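## The Bus Board Is Up, and It Talks!

If you walked past the front windows of the Pliltville Library in the last couple of weeks, you may have heard a calm little voice telling you that the Route 7 bus is late. That is our project! It's called Klinhom, it was built by the student engineering club over the summer, and as of September it's running all day, every day, from the moment the doors open.

For anyone new to this newsletter, here is the short version. Plenty of people in town wait for the bus inside the library (it's warm, there are chairs, the water fountain works), and the only way to know when the bus was coming was to stand at the glass and stare down Sinent Avenue. The transit office already publishes where its buses are. We figured we could grab that, put it on a big screen, and read it out loud for people who can't see the screen or would like to keep their nose in a book.

The first version took one afternoon and was terrible. It asked for bus positions every second, got blocked by the feed, and then sat there showing the same bus at the same corner until closing time. Now it asks once every 15 seconds and guesses in between, using the bus's last known speed and the shape of the route. The guess is surprisingly good on Sinent Avenue and pretty bad near the school, where buses sit still for ages and then all leave together. We're still working on that one.

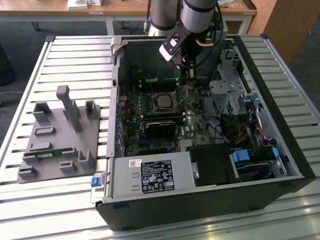

The part I most want to brag about is the prediction code, which Zachary Caron rewrote from scratch in July. The old code compared each bus to the printed timetable and added the delay. His version looks at how long past trips took on the same stretch of road at the same time of day, and we gave it 3,749 trips to learn from, all collected by a script that ran quietly through the spring. None of that needs a fancy machine. A plain desktop tower does fine, and our code never even touches the graphics card. Training takes less time than eating a sandwich. What took forever was cleaning the data, because a bus that goes to the garage without switching off its tracker looks exactly like a bus on a very long and strange trip.

The voice was its own adventure. We started with every arrival read aloud, and the front desk asked us – very politely – to stop by lunchtime. So Klinhom now speaks only when a bus is two minutes out, or when something changes by a lot. There's also a big yellow button under the screen. Press it and you get the next two arrivals right away, in English or Spanish. Kids love the button. We have added a short pause between presses.

We had one real scare in August when the clocks on the screen and the server drifted apart and the board started announcing buses that had already left. The fix was four lines long and took us three evenings to find. If you ever build something like this, log the time on both ends from day one! I have that written on a sticky note now.

Coming up next:

- **Saturday-style schedules on holidays.** The feed handles these oddly, so for now the board shows a plain "check timetable" message.
- **A second screen** at the Flirkirix Community Center, if we can get a network cable to the lobby.
- **Bigger text.** A lot of you asked, and you were right. The route numbers will double in size with the next update.
- **Service alerts**, so detours show up on the board before you find out about them from the curb.

We'd love more testers, and you don't need to know any programming. Ride the bus, write down when it came and what the board said, and drop your notes in the blue folder at the front desk. Wrong predictions are the most useful ones to us, so please be picky. And if you do write code, or want to learn, the club meets in the upstairs study room at 4 p.m. on the first school day of each month. Newcomers start with the holiday schedule bug, which is small and very annoying, and we'll sit with you while you poke at it.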